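Buying a laundry robot on a small budget: a chat with the person who signs it off

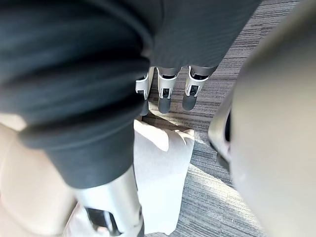
How I ended up in Gadness on a Wednesday

I'd been promising myself for months that I would talk to somebody who had to pay for one of these things. I've read plenty from the people who build robots and plenty from the people who sell them, and very little from whoever sits in the back office with a spreadsheet working out whether the boiler can wait another year. So I drove over to Gadness, to a linen and garment care business that has had a two-armed robot on trial for handling clothes and cloths, and I had a long cup of tea with the manager who looks after the equipment budget.

She asked me to leave her name out, mostly so that sales reps don't ring her. Fair enough! She's been in laundry since she left school and she talks faster than I can write, so forgive me if the quotes are a bit stitched together.

"Start with the fingers," she said, before I'd got my coat off. "Everybody looks at the arms. I look at the fingertips, they're the bit that touches the washing." The ones on this hand are rounded grey pads on white jointed fingers, and she talks about them the way my dad used to talk about tyres. When she draws up a cost sheet, the pads go on it as consumables, same page as detergent.

What went on the list first

I asked her how you even begin. Her answer was that she wrote down the jobs before she looked at a single brochure. She had 15 of them to begin with, from picking up dropped cloths to turning sleeves the right way out, and then she crossed most of them off.

"I got it down to four. If a machine could do those four all day without me standing next to it, I'd be interested. I didn't want to hear about the other eleven until it had."

Number one on the list was picking up a single soft thing from a flat surface. It sounds like nothing, doesn't it? I do it every morning with my socks. But cloth has no proper shape, and a white cloth item in strong light is hard going for a camera, with half the creases bleached out. Put a big dark ribbed knit beside it and you've got both ends of the problem in one go. She tries suppliers on that sort of pairing on purpose.

"They turn up with a nice blue towel," she told me, laughing. "A square one. I say lovely, now do a heavy jumper and something white, by the window, on the carpet."

She's fond of the carpet test. The grey striped stuff has lines running all through it, and she reckons a plain table flatters everybody.

The three quotes

She had proposals from Nerketti and Barros, and a third from Pokex, who only offered to rent. I'm not going to print the prices (she showed me on the understanding that I wouldn't), but I can tell you how they were laid out, and I found that more useful anyway.

Nerketti gave her one big figure with everything in it. Arms, hands, cameras, a year of support, delivery, the lot. Barros broke theirs down line by line over several pages, with the hands priced apart from the arms. Pokex wanted a monthly fee and a minimum term.

"The big single number frightened my boss and the long list frightened me," she said. "But I learned more from the long list. I could see that the hands were a huge part of it. So then I rang the first lot back and asked what a spare hand cost on its own, and there was a bit of a silence."

That spare hand is a sore point. She'd budgeted for the machine and hadn't budgeted for a second set of anything. Fingers have hinges, hinges wear, and if the hand has to go back to the maker you've got a very expensive coat stand for as long as it's away. She now adds 30 per cent to whatever the hardware quote says, for spares and for her own people's hours, and she does it before the figure goes upstairs.

I asked whether 30 was a rule of thumb in the trade. "No, I made it up," she said. "The first time I tried it with 11 and I had to go back and ask for more. I'm not doing that again."

Sleeves, cuffs and other places for things to go

We got on to fabric falling over the machinery, something I'd never have thought to put in a budget. Big garments don't stay where you want them. They slide down over a wrist or drape across the whole hand until there are only fingertips poking out underneath, and any camera down at that end gets a view that's half jumper. It's an everyday thing with heavy knits, she says, and it should be in the planning from the start.

She has two questions for suppliers on this. The first is what the machine does when it can't see properly: does it stop, carry on, or have a go at moving the cloth away? The second is about gaps. Some arms have open slots and joints in the casing, and lint gets everywhere in a laundry — I had it on my sleeves by the time I left. She wants to know who cleans them out, how often, and whether it takes a visit from an engineer at the engineer's rate.

"If one of my lot can do it with a soft brush at the end of a shift, that's ten minutes. If it's a call-out, that's a line on the budget, every month, for ever."

Covers came up too. You can buy fitted sleeves for some robot arms, and she'd had a price for a set. She hasn't made her mind up. They'd keep fluff out, but they need washing themselves (I enjoyed that) and she'd want enough of them to have one on and one in the wash.

Renting against buying

I went in assuming that renting was the safe choice for a smaller place. She isn't so sure. Her worry with the Pokex offer was the minimum term, and what happened if the hand model changed halfway through. Would she get the new one? Would the old one still be supported? The paperwork was vague on both and she's still waiting for a clearer version.

Buying has its own headache, in that she has to guess how long the thing will last. Her washers and dryers go on for donkey's years and the accounts are set up for that. She's pencilled in four years for the robot and the accountant thinks she's being cheerful.

"A dryer's a dryer," she said. "I know what it'll be doing when it's old. This, I haven't a clue, so I've put it down as something that gets replaced, like a van."

What she did like about renting was the trial. She wouldn't sign anything without one now, and she wants it on her own floor with her own laundry, in the afternoon when the light comes in low and everything goes stripy. She also wants it run by her staff once the supplier has gone home. The difference between those two, she told me, is where most of her notes come from.

The bits she forgot

I always ask people what they left off. She had a page of it ready, bless her.

Floor space was the big one. She'd measured the robot and hadn't measured the robot with its arms out, and she had to move a folding table and a rack to make it fit. Then there was power, which meant an electrician. There was the network connection, which was meant to be simple and needed a new cable run along the back wall. There was insurance, where the broker had no box to tick and spent almost a month finding one.

And training! She'd put down a morning for it. The staff picked up the basics quickly enough, but learning when to step in took longer, and so did learning how to lay the work out so the machine had a fair chance at it. She'd now plan for several short sessions, paid, with someone covering the folding bench while they're on.

"People think the robot's the cost," she said. "It's the biggest cheque, I'll give you that. But it's one cheque."

Where it's got to

She hasn't bought one yet. The Barros quote is the one with her scribbles all over it, so I know which way I'd bet, but she was quick to say that the spare hand price has to come down first. She also wants the cloth test done again with wool, and she wants it in writing how long fingertip pads take to arrive once ordered.

The budget goes in at the end of April. She's asked for the money as a single line with her extra already inside it, and she's put the boiler on the line underneath.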